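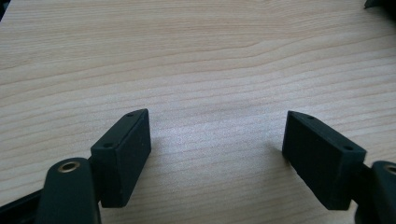 The Sarkosen work table is sold as a top only or as a complete table with a steel underframe. It is meant for craft rooms, sewing rooms and home offices where one surface gets used for many jobs during the day. The top comes in one finish, a pale blond wood with fine lines that run along the grain, some straight and some bending into soft waves. No two tops have the same pattern, and we can't match a new one to one you already own. The finish reflects some light, so the grain looks fainter and more silvery wherever a lamp or window catches it.

## Ordering

| Item | Order no. |
|---|---|
| Sarkosen, top only | 1048 |
| Sarkosen, complete table | 3455 |

The complete table ships in two boxes. Leg screws and a hex key are in the smaller one. The top-only version has no holes drilled underneath, so you can fit your own frame or trestles. Use screws no longer than 20 mm.

Maximum load is 400 lb, spread evenly. Don't stand on the table.

## Care

Wipe with a damp cloth, then a dry one. Dish soap is fine for greasy marks. Avoid scouring pads, acetone and anything with bleach in it. Put a mat under hot pans, glue guns and irons. A spill left overnight can leave a ring.

The color deepens a little in strong sun. If you keep a cutting mat or monitor stand in the same spot, move it now and then during the first few months.

## Delivery and samples

Orders placed by noon on Monday leave the warehouse the same week. Check both boxes for damage before you sign.

Finish samples are free, one per household. For samples, spare screws or a replacement leg, write to Paweena Limsakul at the Plosine parts desk and include your order number.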